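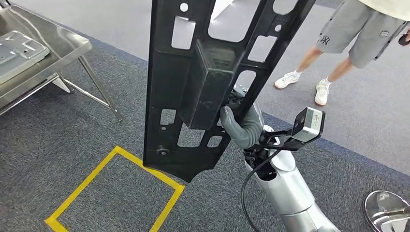 Black molded panel with cut-out windows, upright over gray carpet.

Staff Writer, Celebrity and Entertainment News
Skunside
Full time, Barkow office, with 2 days a week from home

Skunside covers film, television, music and the people who work in them. We publish seven days a week and send out a morning newsletter. We need a staff writer for the early desk, reporting to Seema Agarwal, the news editor.

The early desk starts at 6:30 a.m. and finishes at 2:30 p.m. You would work Monday through Friday, plus one weekend shift a month, with a weekday off in return. Awards nights are staffed separately and paid as overtime. If you can't do early mornings over the long term, please look at our evening openings, which are posted when they come up.

What the work is

Most of your shift will go to short news posts, between 200 and 500 words, on casting announcements, new trailers, talk show interviews, engagements, births, tour dates and so on. You will pitch in the morning meeting and also take assignments from the editor. Once or twice a month you will write something longer, such as a career timeline, a season preview or an interview with an actor or musician who is promoting new work.

You will write your own headlines and choose photos from our licensed library. You will also watch a fair amount of television. Screeners are supplied and you can watch them on shift.

When we pick up a quote from another outlet, we link to it and say where it came from. When we get something wrong, the correction goes at the top of the post with the name of the editor who approved it. We don't write about anyone's health, weight or children unless that person has raised the subject in public, and we don't run photos of minors taken outside their homes or schools. Anika Lyons, our standards editor, goes over all of this with new writers in their first week.

What we are looking for

At least one year of paid writing, on staff or freelance. It does not have to be entertainment writing. Two of our current writers came from local papers, and one wrote for a grocery trade magazine.

You should be able to turn around a clean 300-word post in 40 minutes. You should know the difference between a publicist's statement and a confirmed fact, and be comfortable calling a publicist to ask. A degree is not required. Spanish or Korean is useful but is not a condition.

Pay and benefits

The salary is $54,000 to $59,000 depending on experience. Health and dental coverage start on the first day of the month after you join. There are 18 days of paid vacation, and the office closes between Christmas and New Year's - a small crew covers breaking news that week and is paid double time.

The office is on the second floor of 233 Kowalczyk Street, in a former piano showroom built in 1873. There is an elevator at the rear entrance. Street parking is free before 8 a.m., and the bus stops at the corner.
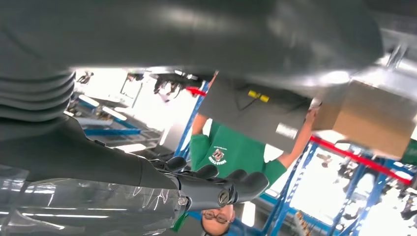 Do I need to have contacts in the entertainment business already?
Contacts help, but they are not required for this job. New writers get access to our publicist list, and Lyle Dunleavy on the features desk makes introductions during the first few months.

How to apply

Send a resume and 2 published pieces, as links or PDFs, to Sunita Bhardwaj in hiring, using the application form on our jobs page. In place of a cover letter, send us three story ideas you would have pitched this morning, with one or two sentences on each. Ideas sent with an application stay yours and we won't assign them to anyone else.

Applications close at the end of March. Selected applicants will have a phone call with Sunita, followed by a paid writing test done at home. The test takes two hours and pays $120. Final interviews are in person with Seema Agarwal and Katalin Kun, our managing editor. We reply to every applicant, including those we don't take forward.

Skunside is an equal opportunity employer. If you need an adjustment for the test or the interview, note it on the form.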